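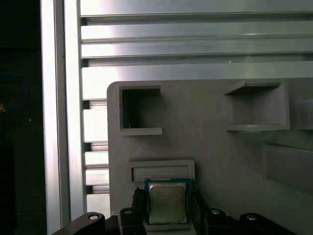

What I Brought Home From the Open Day at Mendirlow

4 minute read

I spent a happy October afternoon at the Mendirlow workshop, where Eilidh Urquhart was showing visitors her robot arm at work on desktop computers, and I came away with a notebook full of tips for my own bench (and for yours, I hope!). It was visitor number 194 on my sticker, so I was far from the only curious one.

Hold a processor by its edges. The gripper takes the chip from both sides and leaves the metal lid alone, and fingers should do the same. I have been a lid-pincher for years, I'm sorry to say.

Give every small part its own pocket. Eilidh keeps a gray panel with recessed pockets in front of the arm, and I went straight home and raided the muffin tins. One part to a cup, and no more crawling under the table with a flashlight.

Look before you reach. Dayana Ibarra, who was fielding our questions, told me she spends longer looking into an open case than she does with a screwdriver in her hand. A power supply can hang right over the board, with wires looping past its edge, and it's so easy to snag one on your sleeve. Unplug the computer from the wall first, please, every time, and never open up the power supply box itself.

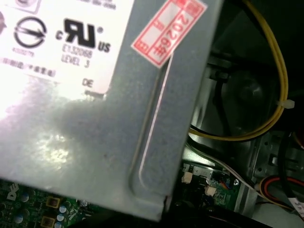

Read the labels while you're in there, too, and write down what they say before you order a replacement. I keep mine on an index card taped inside the closet door, next to the paint colors and the furnace filter size.

Leave cable ties alone until you know where each wire goes. When you do have to cut one, snip it well away from the wires, and have a new tie ready.

Eilidh says the arm has made 2,748 practice pickups so far, and she still does the first one each morning at slow speed. I've started doing that with my scroll saw.

Questions or tips of your own? Write to the Workbench Page | © The Workbench Page | Back to top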